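Comparing two camera mounts in the Plodulora simulator

Load the Tiltthorpe cabinet and set the backdrop to plain gray. Fix the camera to the wrist and save a view. Move the arm and save another - keep the light the same. Run 90 steps for each mount with the Vornach controller and seed 3414.

Look for edges you can track. Dark panels on dark trim are hard, so raise the exposure if the ridges blend together.
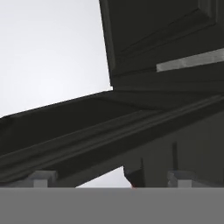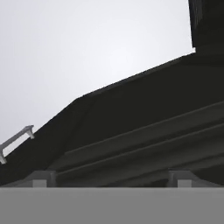 Simulated views, both with dark ridged trim against a pale backdrop.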